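Home Automation & Robotics > General Talk
Topic: Can any of these machines do chores yet?

mudroom_mike
Posted November 2020

I've been reading this board for a while and I want to ask the plain version of the question. Is there a machine I can put in a house or a small shop right now that does a chore I currently do with my hands? I don't mean vacuuming. We have a vacuum robot and it does fine until it meets the fringe on the hall rug. I mean picking things up and putting them somewhere else. Toys into a bin, groceries onto a shelf, dishes out of the rack.

My wife and I run a small store with a stockroom in back, so I'd take an answer for either place. Budget matters but assume I could talk myself into a used car's worth of money if the thing worked.

tallgrass54
No.

Longer answer, also no. You can buy an arm. You can bolt it to a bench and teach it to move one kind of box from one spot to another spot, and it will do that until the box is two inches to the left. Then it will pinch the air and go through the rest of the motion like everything is fine.

R_Ostby
I'd go a little easier than tallgrass. We have two arms at work loading a CNC lathe. Blanks come in on a tray, each in its own pocket, arm picks one, lathe does its thing, arm puts the part in the outfeed. They've run since February with one gripper replacement. So shop-floor chores, yes, if you are willing to build the world around the arm. The tray pockets cost us more design time than the arm program did.

For a house you can't build the world around the arm. You'd have to live in the tray.

mudroom_mike
So what would it take to do my stockroom? Snacks and drinks mostly. Cases come in, I open them, singles go on the shelf.

R_Ostby
Opening the case alone would stop you.

kestrel_bay
I work on this for a living, so take it as coming from someone who wants it to go well. I'm on a small team that is trying to get a two-finger gripper to handle store goods and general tabletop tidying. The approach is that people do the task by hand, holding the gripper like a tool, and the software learns from the recordings. You skip the arm entirely while you collect. Then later you put the same fingers on an arm and see how much carried over.

The hand work is the slow part. Pick up one item, set it upright, let go without tipping it. A chip can is a mean little object for this. It's tall, it's light, it rolls if you lay it down, and if you open the fingers unevenly it walks sideways and falls. I have set that can upright more times than I want to think about.

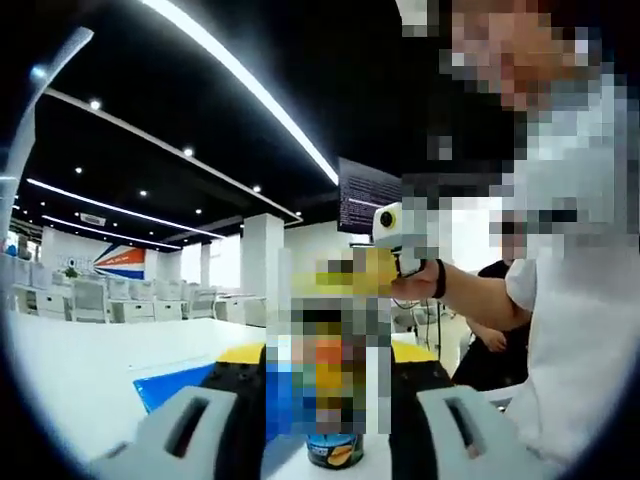
Hannelore Tanner: The trouble with learning from people is that people cheat. I stocked shelves for years before I moved to the maintenance side, and half of what you do is nudge. You bump the row with your knuckle, you catch the bottle with your little finger, you use your hip on the cart. If you hand me a tool with two fingers and tell me to stock with it, I'm not doing my job anymore, I'm doing some other job badly. Then the machine learns that one.

kestrel_bay
That's a fair criticism and we argue about it at lunch. My answer is that the machine only has the two fingers, so the badly-done version is the one it needs. Your knuckle trick is no use to something without a knuckle. When I've used the tool for a few weeks I get my own nudges. I'll set the side of one finger against a package and slide it instead of grasping. Those nudges do transfer.

tallgrass54
How often does it work once it's on the arm? Real number please.

kestrel_bay
Last round, on items it had practiced with, same lights, 19 out of 20. I was pleased with that for one afternoon. Then we brought in things it hadn't seen and it got 5 out of 20. Soft bags were most of the misses. It would pinch the corner seal, lift, and the bag would swing and drop.

tallgrass54
There it is. A stock clerk who drops three out of four new products is looking for work by Friday.

R_Ostby
To be fair to them, our lathe arms would get zero out of 20 on anything new. They'd crash into it. Five is a different kind of machine.

mudroom_mike
I appreciate real numbers. What about time per item?

kestrel_bay
Slow. I can put a bottle on a shelf by hand in a second or two. With the tool in my hand maybe three times that. The arm is slower again, and it stops to think in places where you wouldn't expect, like right above a bin it has already reached.

pjdelacour
Has anybody here tried the Ernar kitchen arm? It's the one that hangs from a rail under the cabinets. A cousin of mine put down a deposit on one. The video shows it unloading a dishwasher.

tallgrass54
I watched that video. Look at the plates. All the same plate, all the same spacing, nothing nested, no silverware basket. Now go look in your own dishwasher.

pjdelacour
My dishwasher has a bent tine and a sippy cup lid on the heating element, so point taken.

mudroom_mike
We looked at Wendent too, the rolling one with the lift. I called and asked if it could take a gallon of milk out of a fridge. The man was polite. He said it could if the fridge was already open and the milk was in front.

Hannelore Tanner: That would be a good helper for someone in a wheelchair though, and I don't want this thread to roll over that. My mother couldn't bend for the last few years. Something that could pick a pill bottle or a remote up off the carpet, slowly, with two tries, would have been worth a lot to her. She wouldn't have cared if it took a minute.

R_Ostby
Agree with this. The standard is different if the other choice is waiting until somebody comes home. Speed matters on my floor, where the spindle is sitting idle. It doesn't matter much at 2 in the afternoon in a living room.

tallgrass54
Okay, but then it has to never pinch a finger, never knock over the lamp, and never run down the cat. I'd accept slow. I wouldn't accept one time in twenty when it's my mother.

kestrel_bay
I'd say bins are where we're closest, for what it's worth. Things out of a bin or into a bin. Putting in is easy because it doesn't much matter where it lands. Taking out is a real problem. The walls get in the way of the fingers, and a flat thing lying on the bottom gives you nothing to get under. By hand I come in steep, drag it to the side wall, and use the wall to tip it up. It took me a good while to stop trying to pinch straight down.

The other thing is that a crate moves. You push against the wall and the whole crate turns a little, and now everything in it is at a new angle. A person doesn't notice they've adjusted. The software has to be shown it, over and over, with the crate sitting crooked from the start.

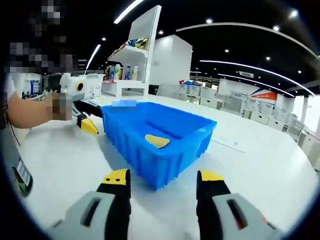
So we stopped squaring things up between tries. For the first couple of weeks we were all tidy about it, lining everything up with the table edge out of habit, and the result was a policy that only worked on a tidy table. Now whoever resets gives it a shove and walks off. It made the early scores worse and the later ones better.

R_Ostby
That's the reverse of everything I do all day. I spend my time making sure the part can't be crooked.

kestrel_bay
Right, and yours works today and mine doesn't.

usuga_owner
Sort of related. We have a Usuga tote handler at the warehouse where I do nights. It doesn't touch the goods at all, it only moves the totes. Lifts them off the line, stacks them, unstacks them. It's been good. A person still does every single pick. When they brought it in there was talk that picking would be next, and two years on it's still people picking. I think the split is about right. The machine gets the part that is heavy and the same every time.

mudroom_mike
That might be the most useful post for me so far. The part of the stockroom I hate is lifting the drink cases, and the cases are all alike. What does it need for floor space?

usuga_owner
More than you have, if it's a normal back room. Ours sits in a fenced cell you could park a pickup in. You might look at Vimoter. They sell a lift on a column, no brains in it, you steer it with a handle. A vacuum cup grabs the case. My brother-in-law has one for feed sacks and his back is better.

tallgrass54
So the answer to "can a robot do it yet" is a lift with a handle.

usuga_owner
For drink cases, yes.

pjdelacour
I still think people will be surprised in a few years. Five out of 20 on things it never saw isn't nothing.

tallgrass54
I'll be glad to be surprised. I've been told a few years since I was in college.

Hannelore Tanner: kestrel_bay, one request from an old shelf stocker. Have it learn to rotate. New in back, old in front. Every machine demo I've ever watched just pushes the new stock up against the old and calls the shelf full.

kestrel_bay
We don't do that. I'll bring it up. It would mean taking bottles off before putting any on, and right now it only knows the one direction.

mudroom_mike
Sent Vimoter an email about ceiling height. Ours is low back there, with a water pipe. Will post what they say.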